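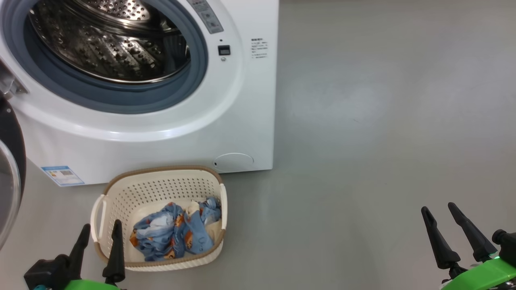 Are the free beginner fiddle workshops at Sowerby Hall worth going to if you can't read music?

Reiko Sakamoto teaches them by ear, so reading music doesn't matter. Whether they're worth it is another thing. I went to 3 in January. You get 2 tunes a night, played slow, and if you fall behind she keeps going. The flyer says "the old Stunstead style." I've asked what that means and gotten a different answer each time.

Posted October 16, 2020

2 more answers

My daughter went and liked it fine. Bring your own fiddle, the loaners are bad.

I'd be careful with the "400 years of tradition" talk. The oldest Stunstead tune anyone has shown me came out of a Zetthorpe dance band's notebook, and half of those were radio hits with the names changed. Good tunes, sure. Reiko plays them well and I've told her so. But if you want the history, ask where each one came from and see if you get a name. Also they start pushing the Bitari summer camp by week 4. Check what it costs before your kid gets excited.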